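Cloth by cloth: the Faritville club that is teaching a robot to do the laundry

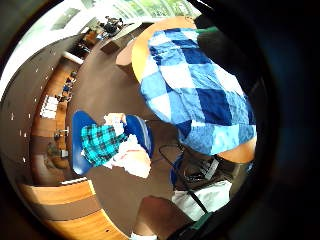

Laundry is a hard subject for a robot, and the club at Faritville picked it anyway. Folding, mostly. Draping, pulling a cloth flat, lifting one off the back of a chair. Things a six-year-old does badly and a robot arm does worse.

The club is called Windness, after the first thing it ever built, a kite winder that jammed. It meets after school and runs on into the evening. Mpho Xaba started it with 3 students and a box of second-hand motors. Now there's a waiting list.

"They wanted to make a fighting robot," Xaba says. "I said fine, but first get one to pick up a tea towel. We never got back to the fighting."

The method is simple enough to say. A student holds a gripper with a camera on it, and does the job by hand, slowly, again and again. The recordings go into a program the older students call Cele, which tries to learn the movement from them. Then the arm has a go. Then a lot of groaning.

Checks are popular this term. Big squares show the students where a cloth has bunched up when they play a recording back, and plain white is a pain — the folds just vanish. Whether Cele cares about checks is a sore point. Two of the group say yes, one says it's rubbish, and there is a graph on the go to settle it.

They have more than 300 recordings now. Plenty are no good. Wrong start, gripper closed on air, somebody sneezed. Throwing out the bad ones is the least liked job in the club and it goes by rota, which gets argued about to.

The target is the Jaline Cup in July, household tasks class. Teams get 9 minutes and a pile of cloths they have'nt seen before. No help once the clock starts. Last year Windness entered, got one napkin folded in half and was quite pleased.

This year Xaba wants the whole pile done. The students would settle for half of it, and a quicker arm. The one they've got needs a new elbow joint, on order since before the holidays.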